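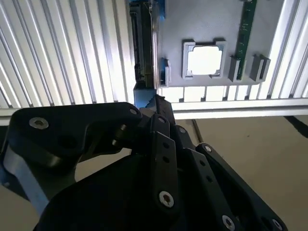

Mock motherboard, socket in the middle, aluminum rails behind.

Spent Saturday with the Birkgate practice board. The pitch is that you learn to build a PC without wrecking a real one. I have doubts.

First doubt: it's a flat gray panel. A real board has heatsinks and cables in your way, and half the job is getting your knuckles past them.

The socket is the part people are scared of, fair enough. But the one on this panel is a light gray plastic square with raised corner tabs. My fear was never the plastic. It was the pins.

In-ho Choo says mounting it upright on extrusion is great for your back. Sure. Who installs a CPU upright? Every case I've built in was lying on its side.

Seon-mi Na did 70 practice runs and swears her hands got steadier. Maybe. I did 3 and mostly got bored.

And they want 166 for the panel, rails extra. You can get a dead board for the price of lunch and bend all the pins you like.

Hongjun Qian wants to borrow it in October for his repair class. He can have it. If his students come out better I'll post that too, but I want to see them do a real board first.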